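3.2 What ends up on a shared desk, and why it stays there

I should say up front that I came to this study as a messy person. My own desk at Omholm would have failed every tidiness audit we looked at for the literature section, and I think that coloured what I noticed. When Jarmila Hájek and I started going through the desk material, she kept looking at the paper and I kept looking at the cords.

So I'll begin with the cords, and with one desk in particular, because most of what I want to argue in this section can be got out of it. We called it the bottle desk in our notes and the name stuck.

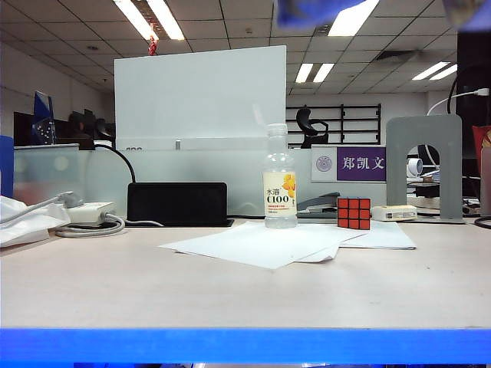
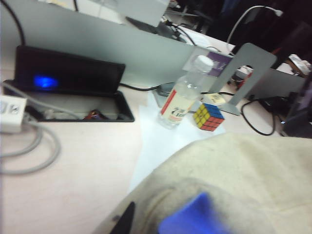 Figure 8. The bottle desk. First view: the desktop, with a drink bottle standing on white paper beside a Rubik's cube and a stapler, and a black box and power strip to the left. Second view: the black cable box with its lid open and cables coiled inside.

People who talk about office clutter tend to treat it as one big lump. You have a lot of it or you have a little. I don't find that very useful, and after coding 1210 separate object entries for the whole study I find it even less so. Objects on a desk have different reasons for sitting where they sit, and a cleanup that ignores those reasons tends to come undone within the week (mine certainly do). We ended up sorting things into three loose groups, which I'll go through in the order we thought of them. That isn't the order of importance, sorry.

The first group is what Jarmila called parked things. A drink bottle is the classic. It gets put down on whatever is flat and near the hand, and very often what's flat and near the hand is paper. In our interviews I asked people if they minded having a drink on top of their documents, and the usual answer was a sort of shrug. One person at Tarkent told me that if a sheet was important it wouldn't be under a bottle, and if it was under a bottle it had stopped being important. I love that as a filing system! It also matches what we found in the entries, where loose stacks of paper with something parked on them were rarely described by their owners as current work.

Paper deserves a bit more than that, though. We had expected it to be disappearing. Boris Štěpánek, who did the site visits with me, bet me a lunch that we'd go through a whole floor without finding a single loose stack, and he lost before we'd got past the kitchen. What has changed is that the stacks have gone soft. Nobody squares them up. They fan out across the middle of the desk because there's no tray waiting for them — a lot of the older desks in our sample had trays, and the newer ones had a bookend or a small rack at best. A bookend on a desk with hardly any books is a funny object, by the way. I asked about several of them and mostly got told they'd come with the desk.

The second group is company. I mean the puzzle cubes, the little figures, the good-luck charms, the stress balls. These are the objects that every clean-desk policy goes after first, and I think that's a mistake. They take up almost no room, they hardly ever migrate, and people are fond of them. Žofie Beneš makes the point in her own part of this project that a personal object works as a boundary marker on an open-plan floor, and I'd go along with that, especially where the only thing between you and your neighbour is a low partition. A name plate says whose desk it is in the official colours. A puzzle cube says it in a friendlier way. When staff at Pruvent were asked to clear everything personal for a December inspection, 53 of them took part in our follow-up, and the things they brought back first were nearly all from this group. The staplers took much longer to come home, and a couple of them never did.

The third group is infrastructure, and here I finally get to my cords. Power strips, adapters, chargers, the box that is meant to hide all of them. What struck me is how seldom people count these as clutter. Ask someone to list what's on their desk and they'll give you the bottle, the papers, the stapler, maybe the charm, and then stop. The power strip just doesn't come up. It is often one of the largest things there, with a loop of cable that claims a good forearm's length of usable surface, and it's invisible to the person who sits beside it all day.

Cable boxes are meant to fix this, and I have mixed feelings about them. A box with a lid does make a desk look calmer, and I've bought one for home since we began. But a box has a fixed inside, and cords don't. In our sample more than 8 sites had handed boxes out to everyone, and the pattern was pretty consistent: the slack went in, then small bits and pieces followed it in, and the power strip itself stayed out because people wanted to reach the switch. Ingrid Sorensen read an early draft and suggested that the box had become a drawer by other means. I think she's right. A lidded tray at elbow height will be used as a drawer whatever is printed on the packaging.

There is a practical side to all this. Of the 2 trial layouts we describe in the next section, the one from Šimko was drawn up by measuring the surface first and asking people afterwards, and the power strip went to the back corner in every drawing. On the floor it crept forward to wherever the owner's hand was. The second layout started from reach. Jarmila Jelínek had people sit down with their eyes shut and pat the desk for the things they used, which felt silly and got plenty of laughs, and we then gave each of those things a spot and left the rest of the surface alone. Parked objects could park. Company could stay put. Only the infrastructure was moved, and only as far as the owner could still get at it without standing up.

I don't want to oversell that one. The participants knew us fairly well by then and may have been humouring me, and we had no way of checking what happened to the desks outside our visiting hours. The scoring for both layouts, including the entries we had to throw out, is set out in 3.3.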